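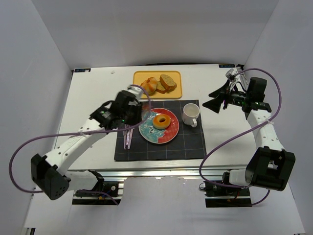 Smaranda Toma wrote in to say that skipping breakfast never hurt her grandfather, who lived on black coffee and spite, and would I please stop preaching about it. Fair enough. I have been preaching. I started in February, when I gave up eating at my desk in Cindstead and began getting up early enough to sit down with a plate like a citizen.

My case was never medical. I just noticed that a muffin eaten over a keyboard doesn't register as food, so by 10:30 I'd be at the vending machine feeding it quarters for a second breakfast I also wouldn't remember. Two breakfasts, zero memories.

The sitting down took practice. For the first week I stared at the wall and thought about my gas bill. Then I started reading a library book, an 838-page history of the Pratlow canal - I'm on page 500, and they have yet to dig anything. The surveyors are still arguing with a landowner over a pear orchard. I'm on the side of the pears.

So Smaranda, carry on with the coffee. I'll be up at six, rooting for fruit trees and getting crumbs in the index.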